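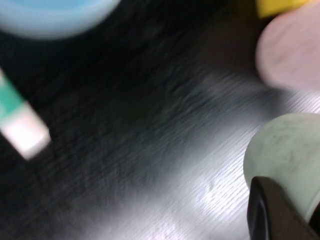 One commenter on my last post wanted to know whether the Kilness baseplates really hold up if you take a display to shows, or if the studs go soft after a season. Fair question! I've been hauling mine to shows since June and they still grip the way I like, so the plates stay in the shop.

So, the Kilness Moonbase Plate Set. You get 4 big plates in dark gray, two flat and two with craters, and they lock together along any side with the little clips in the bag. They work with all the usual bricks. I built my Starkent mining outpost on a set of these (584 parts on the first plate, before I got carried away with the antenna farm) and I could pick up the whole thing by the edges without anything popping loose. The crater plates are a bit thicker, so put a row of flat tiles under the others if you want everything level.

Set price is $29. Spare clips are sold separately, and I'd grab a bag, they love to vanish into carpet.

If you're after the sand color for desert builds, that's the Ouali version. Same sizes, same clips, and you can mix the two. I'm out of Ouali until the next box comes from Clodum, probably in a few weeks.

Item number 2140. Ships flat in a padded mailer.

Goes well with: low slope bricks, clear dome pieces, rover wheels (small)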